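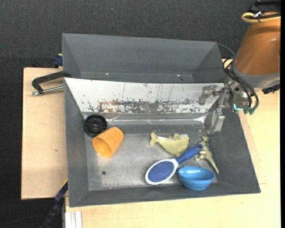
The front bin with its mixed objects and the arm over it, in the club room at Dratgate.

Progress report to the Arkumard Fund
Rurna Robotics Club, Dratgate School
20th November

Dear Irina Nedelcu,

Thank you again for your patience over the summer, when I'm afraid my answers to your letters were slow, and thank you most of all for the grant itself. The club has had a very good start to the year and I am glad to be able to tell you so properly.

We have 9 pupils coming regularly, two of whom had never written a line of code before June and now argue with me over variable names. We meet after lessons and stay until the cleaners want the room, which is later than it says on the poster (the parents have been very kind about this).

The project is the one in our application: the arm should pick things out of one bin and put them in the other, whatever shape they are. Our first plan was to work only with blocks, but Tudor Marinescu argued early on that anybody can pick up a block, and the pupils took his side at once. So the bin now gets cups, a bowl, a hairbrush, a toy dinosaur and whatever else comes out of people's cupboards. A wheel-like disc has become the one they all groan at, as it likes to settle in a corner where the fingers have trouble getting round it. The bowl is nearly as bad, and Şükran Sarıgül's group is trying to take it by the rim and leave the middle alone.

The panel between the bins has taken a good deal of wear and has lost paint in a wide band along its lower middle. We would like to replace it in the spring, and I have put it in the costs sheet under repairs. Nelu Husar has offered to cut the new one for us, so we should only need to pay for the material.

On the learning side, every pupil keeps a notebook of attempts, good and bad, and I have been really touched by how carefully they write up the bad ones! Ruxandra's pages on grip force are going up in the corridor, and she will present them at the Ardeleanu schools' day, where we have been given a table and 10 minutes on the stage.

Spending is within the budget, with 2 items still to be invoiced. What we are short of is time on the arm, as the groups have to take turns and the younger ones tend to give way to the older ones. We are trying a rota with 7 slots, and I will let you know how it goes in the next report.

You would be very welcome to visit, any afternoon that suits you.

With warm wishes,
Club leader, Rurna Robotics Club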